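4. Getting inside the Saltine

The Saltine ships assembled, which lulls people. Sooner or later you will want more memory, or a cooler that did not come out of the Utthorpe parts bin, and then you will need this section. Set aside 60 minutes. The record is shorter, but the holder of the record also had to order a new board.

4.1 Before you touch anything

1. Shut the machine down from the menu. Holding in the power button while it is busy is a different procedure, covered under Data Recovery.

2. Switch off the power supply at the back, then pull the cord out of the wall. Do both.

3. Press the power button once and wait 3 minutes. Nothing will happen. Go get a small dish for the screws.

4. Touch bare metal on the chassis before you reach for any part, and again whenever you come back from wandering off. Carpet and wool socks are a poor choice of workshop.

CAUTION: Never open the power supply itself. Everything you might want in there can be bought, sealed and safe, as a replacement unit.

4.2 Opening and orienting the case

5. Lay the tower on its side with the removable panel facing up. Use a surface that will hold the weight without complaint. The kitchen table is fine if you are on good terms with whoever eats there.

6. Remove the thumbscrews at the rear edge, slide the panel back and lift it off. If it sticks, check for the screw you missed. There is usually one.

7. Find your landmarks before unplugging things. The motherboard is the green one. The CPU socket is the square with a metal retention frame and a lever, and on this board the RAM slots come in two banks, one on either side of it. The long blue slot is PCIe. The silver box with the black regulatory label is the power supply.

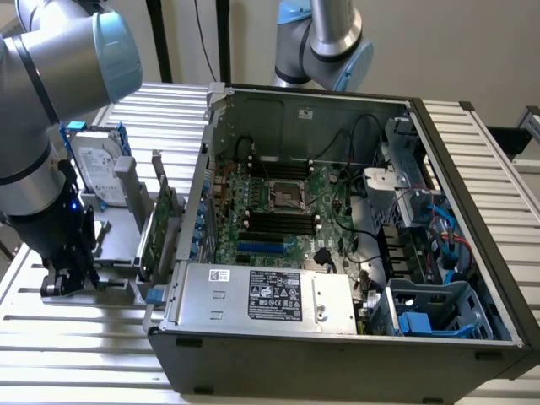

8. Move the loose cables aside so you can see both banks of RAM slots. Do not tug. A cable that resists is plugged into something, and you will want to know what.

9. Open the latches at the ends of the slot you intend to fill. Line up the notch in the module with the key in the slot, then press down evenly until the latches close. It takes more force than feels polite.

NOTE: Replacement side panels are part number 635, from the Udby warehouse. Vaughn Tran in spares would like it known that the Alcantara panel is 300, does not fit, and cannot be made to fit with a file.

10. Count your screws before closing up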